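Siliņa opens its third refill shop, in Jurolbridge

Household goods without packaging, 81 products from the first day

JUROLBRIDGE, April – Siliņa, the family company which sells food and cleaning goods by weight, will open a new shop in Jurolbridge this month. It is the third shop of the company, after the two in Pretadport, and the first one outside of that city.

The shop will offer 81 products at the start. Customers can bring their own jars, bottles and boxes, or they can borrow a container at the counter for a small deposit. Dry food, such as rice, oats and lentils, stands at the front. Fruit from local growers is sold by the piece.

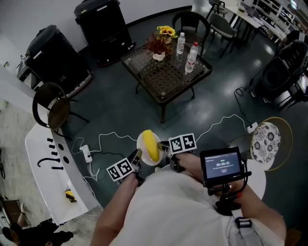

Prices are shown per ounce on every dispenser, and the empty container is weighed first, so the customer pays only for the content. In the Pretadport shops, this system has been in use for seven years. More than 30 suppliers deliver to Siliņa today, and most of them take back their barrels and sacks for cleaning and new filling.

The cleaning products come from Fokach, a soap maker that has worked with Siliņa from the beginning. For Jurolbridge, Fokach has prepared a dish soap without perfume, after many requests from customers with sensitive skin. Sponges, brushes and cloths are also sold one by one, without wrapping.
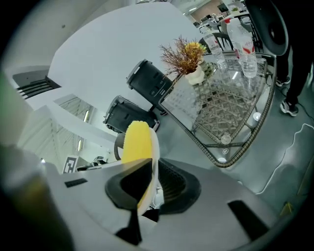 The shop will be open from 7 a.m. on working days, so that people can fill their jars on the way to the train. The address is 31 Mill Street, next to the post office, and there is a ramp at the side entrance. Bicycles can be left in the yard.

During the opening week, every customer who brings a container from home receives a small bag of oats – as long as we have them. Orders by telephone are planned for a later time.

Press contact: Siliņa, press office, Pretadport. Photos of the new shop can be requested from the same office.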